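Can a Machine Fold Your Jeans Yet? Laundry Tips While We Wait
Last updated Friday, May 18, 2018
280 shares | 37 comments

I get asked about laundry robots more than anything else on this page, even more than grease stains.

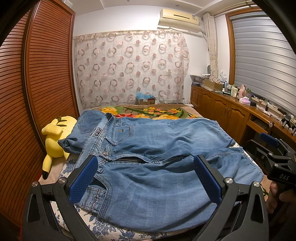
My answer hasn't changed much since I first wrote this up in April. A machine can do a bit of it, slowly, if you set things up right, and for the rest you still need two hands and a flat place to work. I read everything I can find on the subject (my browser history is embarrassing) and I'm going to tell you where I think things stand, and then how I do jeans, which are the thing I'd most like to hand over.

Why jeans are hard

Towels are the easy ones. A towel is a rectangle, it has four corners, and if you find two of them you're most of the way there. Jeans are two tubes joined to a bigger tube, with a zipper and a heavy button at one end, and they never land the same way twice. The waistband flops over, one leg slides under the other, a pocket turns itself out. You and I look at that heap and know in half a second which end to grab. A machine has to work out that the lump on the left is the seat folded over on itself, and then pinch one layer of denim without picking up the sheet underneath!

The fingers are the other half of the trouble. Two stiff fingers with grippy pads are great on a thick waistband and pretty hopeless on a thin T-shirt hem. I tried this at home with a pair of kitchen tongs in each hand, no cheating. Go ahead and laugh, but try it yourself before you complain that the engineers are slow. It took me the length of a radio show to do one basket, and the shirts looked like I'd slept in them.

What you can get now

Not a lot. The Furnus is the cabinet kind, where you clip each piece on at the front and it comes out folded at the bottom. It wants shirts and pants that are already smoothed and buttoned, and at $373 plus the stand I'd expect it to do the clipping too. I had one on loan for a month. It was fine with dress shirts and it jammed on my husband's work jeans every single time, always at the button.

The Potari isn't a robot at all, just a hinged board with a little motor, but I like it best of the bunch. You lay the shirt down, press the pedal, flap flap flap, done. Kids think it's hilarious. No good for jeans.

Grisard has been promising a two-armed machine that takes clothes straight out of the basket. I saw it at a home show and it folded one towel while I ate a whole pretzel. They were talking about roughly $3000, and that's without delivery. I'll wait.

How I fold jeans in the meantime

Do it on the bed. A table is too short for the legs and you end up with knees hanging off the end.

Zip up and button first. An open fly spreads the waistband and you'll never get a straight edge. (It also keeps the teeth from chewing up whatever is next to them in the drawer.)

Reach into the front pockets and push the linings flat. A bunched lining leaves a hard ridge you can feel through the whole stack.

Hold the waistband at the two sides and give one good snap, like shaking out a rug. That takes out more wrinkles than all my patting ever did.

Lay one leg on top of the other, seat pointing away from you. The seat makes a little triangle that sticks out. Tuck it in. This is the step every machine I've seen skips.

Fold hem to waistband, then in thirds. Stand them on edge in the drawer with the fold up.

If the denim came off the line stiff as a board, ten minutes in the dryer on low with a damp washcloth will fix it.

Things that make it easier for a machine, if you do have one

Sort by kind before you start, all the shirts and then all the pants. Plain cover underneath if you can, mine got muddled on a busy print. Take the belts out. And don't overfill it. The Furnus book says 100 pieces a day and I never got near that without the feed roller squeaking.

A reader wrote in to ask about the Moschos attachment for the ironing board. I haven't used it, so I can't say. If you have one, tell me in the comments how it does on pleats, I've got a skirt that's been waiting since Easter.

Next time: fitted sheets, and why I've gone back to rolling them up and shutting the closet door fast.

37 comments | Share this page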